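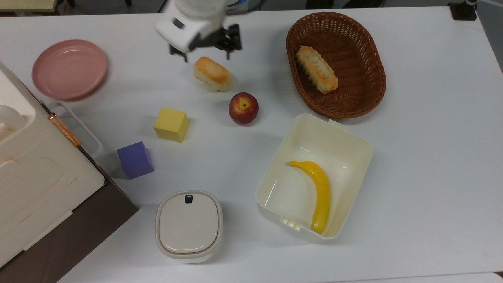

I have been meaning to write about small drawers for ages, and then Thursday came along with rain from breakfast on, and I ran out of excuses. So put the kettle on, because I do tend to wander a bit when the subject is where things go.

When we moved to Stultercombe I owned, by my own honest tally, some 400 little objects that had never had a home. Play food, blocks, odd lids, the plate from a picnic set whose other plates went missing two houses ago. They traveled in shoe boxes, and the shoe boxes traveled in bigger boxes, and every so often I would tip the lot out, feel very stern and capable, and then scoop it all back in again before supper.

What I do now is much slower and I like it so much better! I clear one big white surface, put out a few things only, and leave them where I can see them for a while. A bread roll, an apple, a couple of cubes, a pink plate. With that much bare table between them you start to notice what you're fond of. I had forgotten how well a yellow block looks beside a blue-purple one – I could happily paint a kitchen in those two (the family has asked me not to).
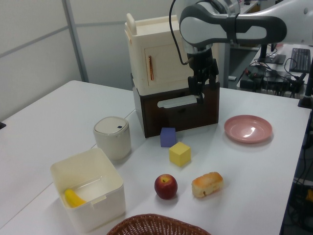

Plitness, June

The brown drawer with the cream cabinet on top of it is the sort of arrangement I would have in every room if I were let loose. One sits right on the other, so you get a little tower that takes hardly any table, and the cabinet door has a slim orange handle that cheers me up every time I look at it. The drawer has a plain white one, easy to spot against all that brown.

My rule, such as it is, goes like this: flat things and blocks in the drawer, anything with an awkward shape behind the door, and food in the open box. The banana has gone in its corner already. The roll and the apple are still out on the table, and I keep changing my mind about whether they belong in the box with it or in the wicker basket. Baskets are lovely for bread, real or otherwise, but I do lose things in them.

A small bin with a domed lid stands on the same table, too, and I would urge you to try that at home. When mine lived across the room in Skitton I never once got up to use it. Next time I want to tackle the ribbon tin, which may need a whole pot of tea to itself.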